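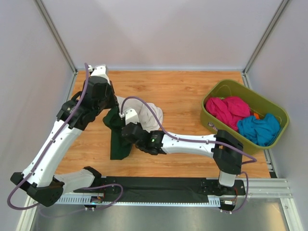
Photo: Flelarach Robotics Club

Club corner: laundry season is on

Quick one this month, deadline is tonight and the club room closes at 9.

So. The laundry folding project. It has a name now, Ukden, voted in over pizza, don't ask what it means. Two arms on one rail, one basket of clothes, one table. Goal for the spring showcase in May: take a garment out of the basket, get it flat, fold it, put it down, go get the next one. No human hands after the start button.

Where we are: picking up is decent. Separating is not. Grab one thing and another comes along for the ride, and then both arms are holding a wad. The green and off-white pair at the top of this page is a pretty good picture of what most of our evenings look like. The pink, the turquoise and the bit of orange still in the basket are waiting their turn.

Numbers for those who asked at the last meeting. We have 974 recorded tries as of this week. Target before we train again is 1,255, that's what the data group worked out and they are sticking to it. If you can drive the arms by hand for even half an hour, please sign up, the sheet is taped to the cabinet. New drivers need the short safety talk first. It takes 11 minutes, we timed it after somebody complained.

Things we learned since the last newsletter:

Thin knits slide out of the fingers. Thick ones bunch. T-shirts are the nicest, so of course everyone brought in sweaters.

Cables. Please look at the purple ones before you start a run. Both arms need slack or the wrist can't turn all the way, but too much slack and the loop drags over the clothes. Check the left one where it comes around the base, check the right one over the shoulder. If you re-route anything write it in the log. Somebody moved the right one and didnt write it down and we lost a whole evening.

Lights stay the same for every recording. Overheads on, blinds down. The runs from the sunny afternoon looked like a different table and we tossed 26 of them. Painful.

Put the basket back on the right side of the table, turned a little toward the front. There's tape on the floor for your chair too. Use it.

Software side: the new gripper code is in. It closes slower, which feels awful when you're driving but it drops less. Next is a "let go and look again" step for when both arms have ended up in the same lump. Two people are on it, could use a third. Some Python is enough, you don't have to know anything about robots. Ask in the chat.

Competition news. Zokness Open has posted the rules for the household task and it's basically ours, with towels added. Teams get their basket on the day, contents unknown. Entry fee comes out of the bake sale money so we are fine there. Strebel (the school accross the river, beat us last year on sorting blocks) is entering too. We want this one.

Still need: old clothes in solid colors, kid sizes best as they fit the table. Clean please. No zippers, no sequins, nothing with strings in the hood. Drop box is outside the shop door. Also a second basket, same kind if you can find it, and a box of zip ties, the small ones.

Open build night as usual, 6:30 start, younger students welcome until 8. Come watch, come fold, come bring snacks. Parents, there's coffee but bring a mug.

Next issue: the drone people want their page back.

Comments (4)

mathmom2: We have a bag of size 6 t-shirts, mostly blue and red. Are small logos on the front ok or does it have to be plain?

club desk: Small logos are fine! Big shiny prints are the problem. Thank you!!

rail_rider: did the training code for the last round ever get posted? the link in the chat is dead for me

T. from 8th grade: I did nine runs and got one shirt folded. best night ever. can we try socks

You are reading the web version of the Flelarach newsletter. Get it by email once a month. Enter your address to subscribe. Unsubscribe at any time.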